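Household robots in a shared laundry room: which rules did we follow, and which did we have to write ourselves
Project report, Disley study group on service automation

1. Background

Our project began in August with a simple question. If a robot arm takes clothes out of a washing machine in a room which is also used by people, which rules must it follow? At the university we learned the rules for industrial robots behind a fence. In a laundry room there is no fence. The machine is made for a person, the door is made for a hand, and the warnings on the front are written for someone who can read.

We first read the standards available in the library, mainly the ones on collaborative robots and on personal care robots. They gave us the method of risk assessment, and we used it for the whole project. But they do not say anything about drum doors or rubber seals, and therefore we had to make our own working rules. We call them the Gelier rules, after the name of the building where the first version was written. They are two pages long.

2. How the rules are built

Each rule has a number, one sentence of instruction and one line which says how it is checked. In the first version there were also explanations, but the operators did not read them, so we moved them to an appendix.

The rules are divided by phase: before the door is opened, while the door is open, and after the work. Most of the discussion in the group was on the middle phase. With the door open the gripper has to work close to three parts which can be damaged: the seal, the hinge and the glass. The Taromine handbook, which is the internal guide of our laboratory, asks for a keep-out volume around every fragile part. We tried to do this, but the volume around the seal closed almost the whole opening and the arm could not enter any more. We then replaced it with a limit on contact force when the fingers are near the seal, and kept the keep-out volume only for the hinge and the glass.

3. Rules for the open door

Rule 7. The door must be swung fully to the side before the arm comes near the drum. A half open door is treated as a closed door.

Rule 8. The fingers approach the cloth first and the metal never. If the cloth lies over the lower lip of the seal, it is gripped there and lifted before it is pulled.

Rule 9. Warning labels on the machine must stay readable. No markers, tape or cables may be placed on them.

Rule 10. The basket stands on the floor in front of the machine, low enough that the door can move over it.

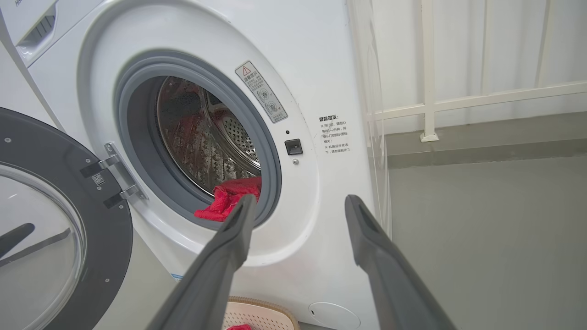 Sánchez

Rule 8 was changed more often than any other. The red cloth at the drum opening is a good case for it: it is bunched at the bottom and hangs over the lip of the gasket, and the left finger has its tip nearly on the fabric. If the arm pulls straight back from such a position, the cloth can drag the rubber with it. With a short lift first, the rubber is left alone. In the first version we wrote only "pull carefully", and this is not a rule, because it cannot be checked.

Rule 9 came from a question of language. The label to the right of the opening has a warning triangle and Chinese text, and there is a longer block of instructions in Chinese beside it. Not all members of our group can read it. We decided that the person in charge of a session must have a translation of all texts on the machine, on paper, before the power of the arm is switched on. The robot does not read the label, so the person has to know it.

4. Results

We checked the rules in 84 runs. A run was counted as correct only if all rules of the three phases were followed, also when the cloth arrived in the basket without problem. In 6 runs a rule was broken, and most of these cases concerned the approach to the cloth. In 2 runs the operator stopped the arm by hand. The log of joint forces has nearly 4000 entries and we have studied only the part near the seal.

5. What is still open

We have no good rule for small items such as socks, which can stay behind the lifter in the drum. We also did not treat the case when a person comes into the room during a run. At the moment the operator stops the arm and waits, but this depends on the attention of one person and it would not be accepted in a real installation.

The next group should also test Rule 10 with baskets of other heights. The present text says "low enough", and a number would be better.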